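November, overhead job, run log
Orkel rig, both arms

Back on the overhead work after two weeks of folding. Question from the Wendow people is still the same one: can it do the reach-up chores yet, stuff over your head that makes your neck hurt. Short answer no, longer answer below.

Setup same as last time. New grasp weights from the Hikum branch, old wrist limits. Did NOT touch the left arm gains, leave them alone pls.

185 tries logged since the restart, 182 usable. Threw out three, clock drift. Total for the overhead set is now 1,215 which is enough to retrain on.

Right hand takes the small blue piece up to the bent rod under the white panel. Left stays open, palm out, fingers spread. I want it free to steady the panel later but for now it just holds position. Watch the tallest finger, there is very little room between it and the underside.
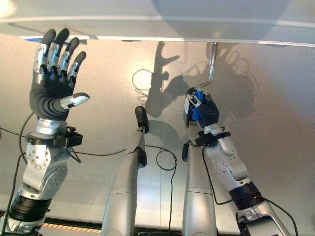

Problems

Slow. A person does this in the time it takes the arm to plan.
Shadows on the back wall, could be bothering the depth. Try the lamp lower before blaming the model agian.
Cable on the right arm hangs in a long arc from the wrist. Tie it up before anyone runs full reach.
Grip force reading noisy at the fingertips, smoothing helps a bit but adds lag

Next

Retrain overnight, Mendonça split for the holdout. Then same job with left hand touching the panel, low speed, somebody on the stop button. Shelf wiping after that if teh wrist behaves.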